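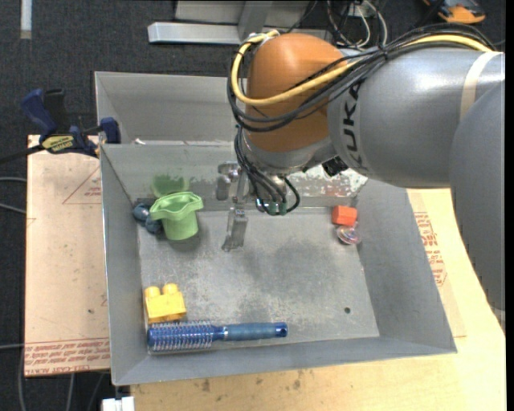

Reading time: 4 min

Picking things up was supposed to be the easy part, according to one reader who wrote in after last month's column on robot vacuums. The letter went on to say that if a machine can weld a car door, it can surely put a hairbrush back in a drawer, and why were we all still doing it by hand?

I took the letter along to Bonow, a small engineering shop that builds sorting equipment for warehouses and has spent two years on what its staff call the tidy-up problem. The engineer who agreed to talk asked to go unnamed, partly out of a wish to speak freely about the firm's own sales brochure.

"I'd like to know which drawer," the engineer said, after reading the letter twice. "Is it open? Is there stuff in it already? Who opens it?"

The work at Bonow starts with a metal bin. In goes a small assortment of things you might find under a couch: a brush, a toy brick, a block, a spinning top. The arm comes down, two fingers close on something, and the something is supposed to end up in a different place. That is the whole job. I asked how often it goes right.

"On a block, in the middle of the bin, nearly always. You could leave it overnight. A block is a gift. Then you put the same block up against the wall, and the finger has to fit between the block and the wall, and now you have a different job that looks the same to anyone watching."

I said that sounded like an excuse. The engineer didn't seem to mind.

"It's the reason the demos look good. Somebody picked where the block goes."

Bonow's best run so far is 1,998 picks without a person stepping in. I wrote that down as an impressive number and was told to cross out the word impressive. The run used 18 objects, every one of them known to the system beforehand. When the team swapped in things it had never met, a person had to step in before it reached 300.

"And a pick is only a pick," the engineer said. "It doesn't mean the thing got put down nicely. A brush has a fat end and a skinny end. Grab it by the handle and the head swings. Grab it by the bristles and you get a bad grip on something squishy. My kid has never had to think about this."

What about the shop floor, then, where nobody's feelings are hurt by a dropped brush? Bonow sold two cells to Storker, a mail-order returns business, and I was curious whether they had replaced anyone.

"They moved people. There used to be a person emptying the bin. Now there's a person next to the bin, in case, and that person also tapes boxes. Storker is happy with it because the cell works the late shift and doesn't mind if it's slow. Is it cheaper? Ask me after the service contract comes up."

A rival, Musen, has been promising a home version that will clear a playroom floor while the family is at dinner. I had the press release with me. The engineer got as far as the second paragraph and laughed at the word "effortlessly."

"I hope they do it, I'd buy one. But look at what's holding up our arm. It's a factory arm. You don't want that in a room with a toddler. So you make it light and soft and slow, and then it can't lift the toy bin. And it has to drive around, and the floor has a rug on it. Every one of those is somebody's whole career."

I tried for a date. Five years? Ten?

"For the floor of one particular room, with toys you've shown it, and you don't care if it takes till bedtime? Maybe five. For your house, I don't have a number, and I'd be careful of anyone who does."

Did the engineer own any household robot at all?

"A dishwasher. Best one ever made. It does one thing, and I load it."

I wrote back to the reader that evening and passed along the question about the drawer. The reply was that the drawer sticks.

Recent items
Shaikh's folding machine, one year later: we bring our own towels
Your robot vacuum and the phone charger cord
Why the self-checkout still wants a person
Letters: more on lawn mowers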